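Setting up the hand grippers — Section 4: Cubes, cards and the first dry run

By now you should have both grippers printed, screwed together and moving freely. If the fingers still bind, go back to Section 3 and sand the rails before you come any further, because everything in this part assumes they close smoothly. I built mine in a shared room with other people's desks in it, so you won't need a lab!

You'll need: the Cilteo marker sheets, a glue stick, a soft cloth, a 2 mm hex key and a free evening.

1. Print the marker sheets at full size. Turn off "fit to page" (I forgot, twice) and measure one square with a ruler before you cut anything.

2. Glue the markers to the cube faces with the quiet zone, meaning the white border, left whole. Trim outside it, never into it.

3. Seat the cube on the top of the gripper and snug the screw down with the hex key. Finger tight plus a hair. I cracked my first cube with a big heroic twist.

4. Pick up both grippers and stand with some floor around you. Hold them out ahead of you, fingers toward the floor, and look down at them. You want to see markers, and you want your sleeves well away from them.
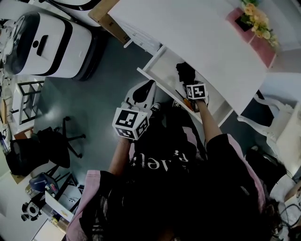

Fig. 4-1. Both grippers in hand, cubes fitted, over open floor.

5. Start the Naka viewer and wait for both IDs to show up. It can take up to 42 seconds on my old laptop, so don't start unplugging things. If one ID never comes, wipe the cube and try again with the room lights on.

6. Turn each wrist slowly, left then right. An ID that drops out for a blink is fine. One that swaps with the other hand means you've glued the same marker on both sides, and yes, you get to peel it off.

CAUTION: Keep cables out of your walking path. You'll be staring at your hands the whole time and you won't see your feet.

Note on glare: Aušra Siliņa, who tested an early draft of this section, got much steadier tracking after she switched from glossy paper to plain matte. I've since done the same with all of mine.

Now for the pads. Open the fingers, let them come back toward each other and look straight down the gap. The two pads should face each other squarely. If one leans, loosen its screw, nudge it and tighten again — small moves, please.

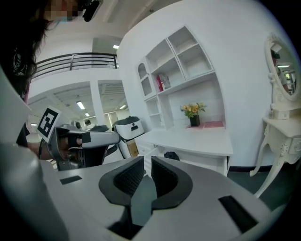
Page last changed: November 2019

7. With the pads lined up, hold one gripper level and bring the other up near it. Check that a marker on the level one is still facing you and isn't hidden by your own hand.

8. Practice closing on something soft. A rolled sock is great. Stay off glassware until you've got the feel of it, and wipe the pads when they pick up lint.

9. Save the settings under a new name before you quit the viewer. The Gebru config in Section 5 loads that file, and it won't warn you if it picks up an old one.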